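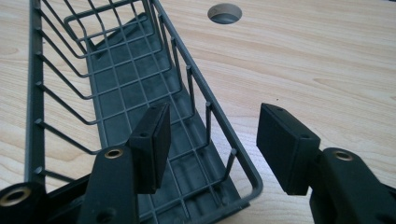
Dark gray wire basket on the light wood table. The floor panel has a grid of wires across it.

Desk Baskets and Tables, Jundcombe Office
Gallery page, updated 15/07/2023

We cleared out the shared work area at Jundcombe in March and kept very little of what had been sitting on the desks. The long wire baskets stayed. They are plain, they stack badly, and they hold more than the plastic trays we had before. This page is for people in the other offices who asked what the baskets look like on the tables and whether they should order the same ones.

The basket is the long, narrow kind. The sides are bent wire with a rail along the top, and the base is a flat panel, so pens and small adapters stay in. Our old baskets from Doltex had open wire at the bottom and anything thinner than a marker went straight through. We gave those to the mail room, where they are used for padded envelopes.

The tabletop is a pale wood finish with a round hole for cables. Put the basket to one side of the hole. If it sits over the opening you have to lift it every time you plug something in.

What goes in the baskets here: notebooks, chargers, label rolls, tape. What does not: cups, food, anything with a cap that leaks. Paper is better in the upright files by the door. It curls when it is laid along the basket, and the longer sheets catch on the wire ends.

Cleaning is simple. Take everything out, turn the basket over and tap it, then use a dry paintbrush along the grid. Wet cloths leave lint on the wires. The tables get a damp wipe with the grain.

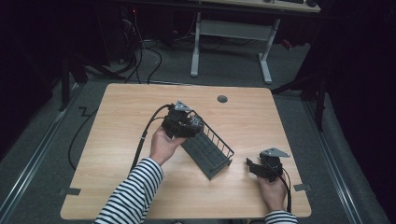
The basket lying at an angle across the table, with the cable grommet near the top center. Gray carpet below, second desk behind.

Yuto Aoki wrote in to say that the Hirano office tried the same kind of basket and went back to drawers after a month, as people kept piling things above the rail and losing what was underneath. He would still use one for chargers, but only if somebody empties it regularly.

We have had less of that at Jundcombe, though the basket nearest the printer does fill up. It now gets emptied when the recycling goes out.

Orders go through Renato Belmonte. The limit is up to 6 baskets per office, and dark gray is the only color left in stock. Please measure your tables before asking. The baskets take up more room than people expect, especially on the shorter desks.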